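Unano 1000-watt space heater review: good heat, poor dial
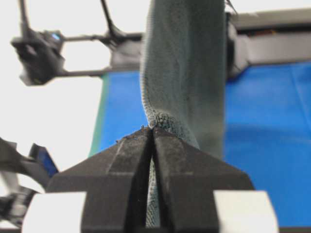 Home and Workshop reviews, 12th November

I bought the Unano in February for a back room that never gets warm enough to work in. It replaced an older Zamach that rattled. The Unano is quieter, and you can hold a phone call next to it without raising your voice.

There are two heat settings. Low is fine for keeping your feet warm under a desk. High draws the full 1000 watts and takes the chill off a small room, but it won't do much for an open living area. If that's what you need, look at something bigger.

The cord is 6 feet long, and I would have liked more. The plug stays cool on high. The tip-over switch works – I pushed the heater over on carpet and on bare floor, and it shut off both times.

My main complaint is the dial. The marks are small and the thermostat clicks on and off at a different point than you expect. After two weeks I stopped adjusting it and left it in the middle. The Valdovinos I tried at a relative's house has a better dial, but its fan is louder.

The dust filter slides out the back and rinses clean. Let it dry overnight before you put it back in.

Warranty is 2 years. I'd buy it again for a small room – on sale, if you can wait.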